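So the Goodall fingers finally came, and I've spent two evenings swapping them on and off the hand-held gripper to see if they beat my old Irier set. Short version: I like them a lot, with grumbles!

The Irier ones are fine for soft stuff. Give them a plush toy and they'll grab it all day long. But anything thin and flat lying at the bottom of a box, like a phone case, and I end up chasing it into a corner (and muttering).

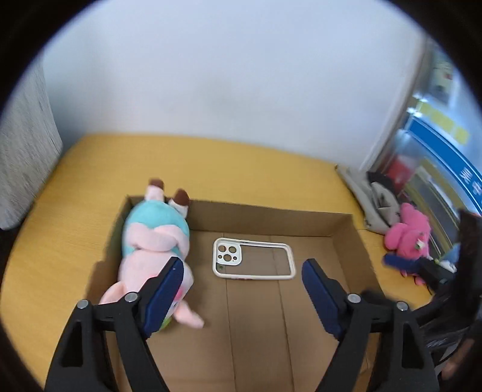
The Goodall pads are grippier and I don't have to squeeze nearly as hard, which my thumb appreciates after 17 tries in a row. The grumble is the width. They're chunky, so getting both tips down inside a low box takes some wiggling, and I bumped the walls more than I'd like to admit.

Next up is the Plovska controller, once I find the right cable. I also want to put the Undden arm back together in January and try both sets on that, same box, same junk in it. If anyone has run these fingers on an Undden, tell me what you did about the mounting plate!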